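# Section 4: Reviewing and Segmenting Two-Hand Episodes

This is my favorite part of the Betano toolchain, and I hope it will be yours too. By now you have your episodes imported (Section 3) and your hand poses solved. What you have is a long stream of wrist positions, finger openings and video. What your policy wants is short, clean pieces with names on them.
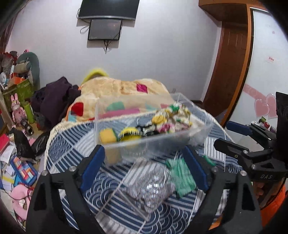 Segmenting is the step that gets you from one to the other, and it rewards a bit of care. A grasp label that lands seven frames late will teach the policy to close its fingers seven frames late. The good news is that Betano does most of the tedious part, and the timeline is a pleasure to scrub through once your fingers know the keys.

## 4.1 Before you start

You need:

- Betano with the Chege tracking plugin switched on
- A workspace with at least one solved episode
- The finger calibration file for each hand, left and right
- Free disk space of at least twice the size of the episode

**Note:** Calibration files are tied to the hand, not to the person holding it. If you swapped finger pads between sessions, go back and calibrate again. Opening widths drift more than you would think with fresh pads.

## 4.2 Open an episode and check the sync

1. Open the workspace and pick an episode from the left panel. Status should read `solved`.
2. Press `T` to bring up the timeline. You get one track per hand, plus a track for each video stream.
3. Jump to the sync tap at the start with `Home`.
4. Step forward one frame at a time with the period key until the fingers of both hands touch.
5. Look at the two opening curves. Both should dip on the same frame as the video shows contact.
6. If one is off, click its track name, type the offset in frames, and press `Enter`.
7. Repeat the check at the last tap in the episode.

If the first tap lines up and the last one doesn't, you have clock drift. Run `betano resync --linear` and check both taps again. The command keeps your original timestamps, so you can undo it.

**Caution:** Don't fix drift by splitting the episode in half and shifting each part. It looks fine on the timeline, but it puts a jump in the velocity right at the split, and the smoother will happily turn that jump into a motion.

## 4.3 Run the automatic pass

1. Select the episode and choose **Segment > Auto**.
2. Set the trigger to **Opening + Motion**. The plain opening trigger works well on a bare bench, but in a home it fires on every small squeeze.
3. Set **Minimum length** to 19 frames.
4. Set **Merge gap** to 7 frames.
5. Leave **Hand pairing** on. It lets a two-hand carry show up as one segment instead of two halves.
6. Press **Run** and wait for the bar to turn green.

You should see colored blocks along both hand tracks. Blue is approach, orange is contact, gray is transit, and anything striped is something the pass isn't sure of. Start with the striped ones!

The defaults used to be much tighter. Liette Fraser went through 784 segments from the Sarnside homes in June and showed that most of the bad splits came from people adjusting their grip partway through a lift. Widening the merge gap cleaned up nearly all of them, and it made the review a whole lot nicer to do.

## 4.4 Fix the boundaries by hand

1. Press `N` to jump to the next striped block.
2. Play it once at normal speed with `Space`. Resist the urge to edit on the first viewing - you'll often see what the person was up to by the end of it.
3. Drag the left boundary to the first frame where a finger pad touches the object.
4. Drag the right boundary to the last frame of contact.
5. Choose a label from the list, or start typing and let it complete.
6. Press `Enter` to accept. The stripes go away.

Three cases come up again and again:

**Clear containers.** See-through plastic is hard on any contact detector. The pads show through the walls, and the contact score can rise before anything is touched. Trust the opening curve here: when it stops closing and goes flat, you have contact. Turn on the curve overlay with `O` so you can see it on top of the video.

**Pushing and nudging.** A pad can move an object without the fingers closing at all. Label these `push` and leave the opening value alone. Please don't delete them. They are wonderful training data, and a policy that never sees a push tends to grab at everything.

**Soft surfaces.** On bedding and blankets, objects sink and tilt when pressed. Give the release label a few extra frames so that the object has come to rest before the segment ends.

**Caution:** Motion blur lowers the pose confidence. Frames with low confidence show a red underline. If a boundary falls on a red frame, move it outward to the nearest clean one.

## 4.5 Mask the background

Home episodes are full of things, and that variety is exactly what makes them useful. You don't want to blank it all out. What you do want to hide is anything personal.

1. Choose **Mask > Suggest**.
2. Step through the suggested faces, documents and screens with `Tab`.
3. Accept with `Y` or skip with `X`.
4. To add one yourself, hold `M` and draw around it. The tracker follows it until it leaves view.

**Note:** Masks are stored next to the video and applied on export. Your source files are never changed.

## 4.6 Export for Rumon

1. Choose **Export > Rumon episode**.
2. Set **Chunk length** to 200 frames. Longer chunks load more slowly and don't help training in the current version.
3. Tick **Both hands** and **Include confidence**.
4. Press **Validate**.
5. If the list is empty, press **Write**.

Common messages from the validator:

| Message | What to do |
|---|---|
| `unpaired contact` | One hand has a contact block and the other has none. Fine for one-hand work; set the label to `single`. |
| `overlap on track` | Two blocks share frames. Zoom in and trim one. |
| `opening out of range` | Wrong calibration file, most likely left and right swapped. |
| `stale mask` | You moved a sync offset after masking. Run **Mask > Refresh**. |

Once the export is written, open it in the Rumon viewer and replay one segment with the simulated hands. Seeing the motion come back to life from your own labels is a real treat, and a swapped hand is very easy to spot there. Section 5 covers loading the export into a training run.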